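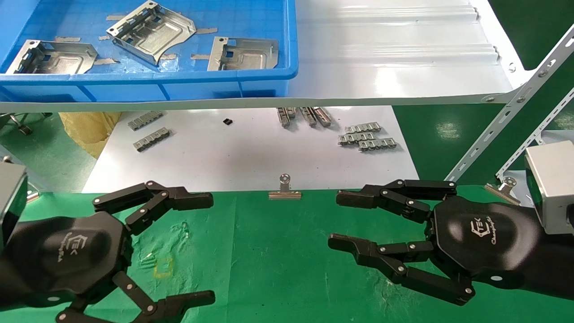
Progress report: sorting bench and parts store

Reporting to Celeste Mansilla, 2 September 2024
From Jummai Edet, workshop

Hi Celeste,

You asked for a page on how the bench money is being spent, so I've tried to keep it to that (you know me, it may run over). The short version is that the bench is in use, the first bins are on it, and we've got one real headache left, the labels.

Where we are

The bench by the slotted angle racking is now the place where mixed metal parts get sorted before they go back into stock. Brackets go up on the shelf in a blue bin, and the smaller stuff gets spread out below on the white sheet. I love that white sheet! It was the cheapest thing on the whole order and it has made the biggest difference, as the little black pieces used to vanish on the old gray top and now they show up right away. Perforated strips stay in their own piles and the channel-shaped rails sit together near the shelf edge. It's still a bit of a scatter when somebody is halfway through a batch, but you can tell what belongs with what.

We've lined the bottom of the bracket bin with strips of masking tape, just ordinary tan tape. Karabo Moodley wanted proper foam inserts and got a price from Zarner, and I said let's try tape first. So far I'm happy with tape. The bins are scuffed old ones out of the back store, so that's money we didn't spend.

Money

The grant for this part was 4,000 and we are inside it. The racking and bolts came from Mutard and were the big item. Delivery was late, which pushed us from the start of July to the end of it, and they knocked 100 off the bill after Grethe Hjaltadóttir had a word with them. I'd like to put that toward more bins if you're okay with it - the same size, please, because the deeper ones are a pain to reach into.

What's been sorted

We've worked through 63 of the old mixed boxes since the bench went up. Most were brackets and strips, with a fair number of rails. Two boxes had parts in them that none of us could place, so I've sent those over to Grímur Blöndal at Þrastardóttir, who has the old drawings. No answer yet. I'll chase him.

What isn't done

Labels. The ones we bought from Clakex don't like the plastic and curl up at the corners after a few days. I've gone back to writing on tape for now and I'm not proud of it. Karabo is trying a different kind next week, and if they stick we'll do the whole shelf in one go.

We also still need a rule about bags. People bring parts over in plastic bags, tip them out and leave the bag behind at the end of the bench, me included. I'll put up a hook or a bin for them.

What I need from you

A yes or no on the extra bins, and a decision on whether the second bench goes ahead this year. If it does, I'd want the same white top and the same shelf height, and I'd need to get the order in to Mutard early this time.

Come down and have a look whenever you like, mornings are best.

Jummai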